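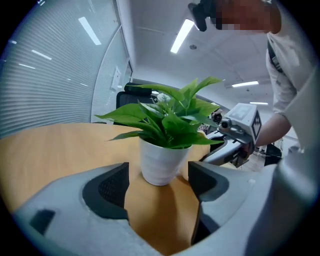
Morena Rinaldi asked whether the plants would still need a person at all once the recordings were complete, and she asked that the question be entered in the record.

It was entered. The Interior Services Department at Grolldale had tended the greenery of the administrative building since its opening: 72 pots on 2 floors, each moved for cleaning, turned toward the window, and returned to its place. Under the plan adopted in January, this work was to pass to the Vuketti system. Staff would first perform each task with the hand-held grippers, and the machines would be trained on what the staff had done.

Leonardo Zuccaro, as head of the department, read the terms aloud. No position would be removed during the training period. Each employee would complete 100 recorded handlings. Employees were requested to work at their normal pace and to refrain from speaking to the plants.

Rinaldi stated that she had never spoken to the plants. She had spoken near them.

The remark was also entered.

She completed her recordings in the small meeting room, where the light was considered suitable. She had held pots in her hands for most of her working life and found that the gripper gave her no weight to judge by. A dry plant is light. She had always known which ones to water by lifting them, and she had never written this down because no form had asked for it. She mentioned it to Zuccaro at four in the afternoon, when he came to collect the signed sheets.

He consulted the manual supplied by Gentile. It contained a section on leaves and a section on breakage. Watering was assigned to a schedule.

"The schedule does not lift them," Rinaldi said.

Zuccaro agreed that it did not. That evening he drafted an amendment to the procedure, under which one employee would continue to make a weekly round and lift each pot by hand. In the space marked Justification he wrote "weight," considered it for some time, and added nothing further. The form was sent to the Lultdale office for approval. Rinaldi began her round the next morning without waiting for the reply.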